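O que vive dentro da caixa do computador?

Texto para leitores dos 8 aos 11 anos – Oficina Mahmoudi, página das crianças

Muitas crianças pensam que o computador é o ecrã. O ecrã é só a janela por onde olhamos. O trabalho é feito numa caixa de metal, que às vezes fica debaixo da mesa, ao lado dos nossos pés, e à qual chamamos torre.

Na nossa oficina, em maio, recebemos turmas das escolas e abrimos uma torre velha para elas verem. A pergunta que ouvimos mais vezes é esta: "Onde está o cérebro?" Vamos procurar o cérebro, mas primeiro temos de aprender uma regra muito importante.

A regra da tomada

Nunca se abre um computador que está ligado à tomada. Primeiro desliga-se o computador, depois tira-se o cabo da parede, e só então um adulto abre a tampa. Mesmo sem cabo, algumas peças guardam eletricidade durante um tempo. Por isso, esta é uma atividade para fazer sempre com um adulto que conhece o assunto.

Também gostamos de deitar a torre de lado antes de a abrir. Assim, ela não cai, e podemos olhar para dentro como quem olha para dentro de uma gaveta.

A cidade verde

A peça maior chama-se placa-mãe. É um nome bonito, não acham? Chama-se assim porque as outras peças ficam ligadas a ela. Muitas placas-mãe são verdes, outras são azuis ou pretas. A cor não muda nada no trabalho que elas fazem.

Imaginem a placa-mãe como uma cidade vista de um avião. Tem edifícios baixos e altos e tem praças. Tem também estradas muito finas, feitas de cobre, e nessas estradas não andam carros: andam sinais elétricos.
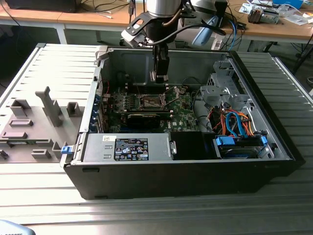
Numa cidade assim, a praça principal é o lugar do processador. O processador é o cérebro que procurávamos. Ele faz contas, uma depois da outra, tão depressa que nós não conseguimos imaginar. Quando carregas numa tecla e aparece uma letra, o processador já fez muitas contas para essa letra aparecer.

O lugar onde ele fica chama-se, em inglês, "socket". Nós podemos dizer encaixe. É um quadro de metal com uma alavanca fina ao lado, e a alavanca serve para prender bem o processador. Quando um computador está a trabalhar, o processador aquece muito. Por isso, costuma ter em cima um bloco de metal e uma ventoinha, que levam o calor para longe. Se alguém quer ver o encaixe, tem de tirar primeiro esse bloco.

A memória, que esquece

Perto do processador há umas ranhuras compridas. É aí que entram as placas de memória, que se chamam RAM. Esta memória é como a mesa onde fazes os trabalhos de casa: pões em cima dela só aquilo de que precisas agora. Quando o computador se desliga, a mesa fica vazia.

Então onde ficam guardados os teus desenhos e as tuas fotografias? Ficam no disco, que é como um armário. O armário guarda as coisas também durante a noite, quando o computador dorme.

As placas extra

Há outras ranhuras, para placas que se põem de pé. Chamam-se placas de expansão. Uma pode servir para os jogos terem imagens melhores, outra para o som ou para a rede. Nem todos os computadores têm as mesmas, e quem olha só de fora não sabe quais estão lá dentro.

A caixa prateada

Há ainda uma peça pesada, com forma de tijolo, que é a fonte de alimentação. O nome faz pensar em comida, e a ideia é um pouco essa. A eletricidade que vem da parede é forte demais para as peças delicadas. A fonte transforma-a em eletricidade mais fraca e distribui-a pelos cabos.

Nas fontes há quase sempre uma etiqueta com letras muito pequenas e triângulos de aviso. Os triângulos dizem: cuidado! Nós abrimos a torre, mas a fonte fica sempre fechada. Nem os adultos da nossa oficina a abrem durante as visitas.

Para fazer em casa ou na escola

Precisas de uma caixa de sapatos, cartolina verde, cola e 2 tampas de garrafa. Forra o fundo da caixa com a cartolina. Desenha um quadrado no meio, para o processador, e cola umas tiras escuras ao lado, para a memória. Uma caixa de fósforos vazia, embrulhada em papel de alumínio, pode ser a fonte. As tampas são as ventoinhas. No fim, desenha com um lápis as estradas de uma peça para outra – quantas mais, melhor.

Palavras novas

Torre: a caixa onde estão as peças do computador.
Placa-mãe: a placa grande que liga todas as peças.
Processador: a peça que faz as contas.
RAM: a memória que se usa só enquanto o computador está ligado.
Fonte de alimentação: a peça que prepara a eletricidade para as outras.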